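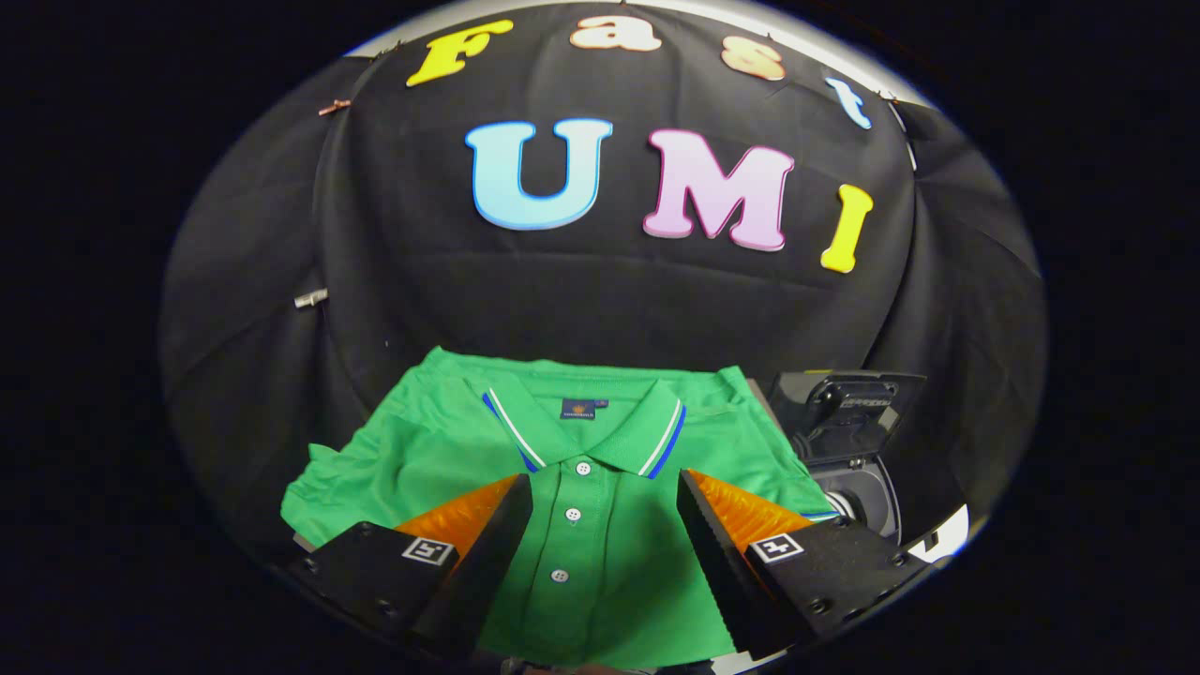 Green polo shirt with blue and white collar trim, folded.

Hovland Herb Growers
Progress report to the Irwood Fund, second period
November 7, 2020
Prepared by Gunvor Eide, project lead

1. Work on the growing beds

The grant pays for a trial of nettle, yarrow and marshmallow as crops for small growers, with a view to selling dried leaf and root to tea makers and herbalists in the region. At the last report the Grisodcombe plot had been plowed but not planted. All 5 beds are now in use. Two hold nettle, two hold yarrow and one holds marshmallow.

Nettle took well from root cuttings and gave two cuts of leaf. The second was thinner than the first, and we stopped there so the plants could build up before winter. Yarrow was slow. The seed was sown too deep in the first bed and had to be done over. The second bed, sown on the surface and pressed in with a board, came up evenly. We took flower heads from that bed only.

Marshmallow will not be lifted until its second fall at the earliest. The original plan had a small test lift this year. We dropped it after looking at the size of the roots.

Weeds took more time than we budgeted for. Bindweed came in from the north side along the old fence line and is still there. Dimas Lau has been digging it out by hand and has laid cardboard and wood chips on the path on that side.

2. Drying and storage

The drying shed at Brorneck has been in use since the first nettle cut. It has slatted racks, a fan at one end and a heater that we run only on damp days. Leaf dries well on the upper racks. The bottom racks are too close to the floor and the leaf there turned dark, so it went to compost.

Dried leaf is kept in paper sacks inside lidded bins. Each sack carries the bed, the cut and the name of the person who packed it. One sack of nettle was found to have taken up moisture and was thrown out. The lid had been left loose. We now check the bins once a week and write it down.

3. Sales and samples

We sent out 20 sample packs of nettle and yarrow to tea blenders, shops and practicing herbalists. The replies so far are mostly about nettle. Buyers like the color but want it cut finer, and two asked for a written statement of how the crop was grown. That statement is drafted and will go out with the next packs.

Interest in yarrow was lower. One herbalist wants whole flower heads with a short stem, and another wants everything rubbed - we can do either but not from the same batch.

We make no health claims on our labels. The packs give the common name, the Latin name, the part of the plant and the harvest period. Questions about use are passed to the buyer's own herbalist.

4. Money

Spending is within the total but not line by line. Seed and cuttings came in under budget. Labor for weeding is over. We ask to move $1,000 from the printing line to the labor line. The printed grower's guide would then be issued as a file only, with a few copies run off here for people who need paper.

5. Next period

Racks at Brorneck to be raised off the floor. Fence line at Grisodcombe to be cleared again before spring growth. A cutter with a finer screen to be hired and tried on the stored nettle. Yarrow seed for the weak bed to be ordered by February.

Receipts and the bed records are attached separately. Questions on the budget change should come to me, and questions on the plots to Dimas.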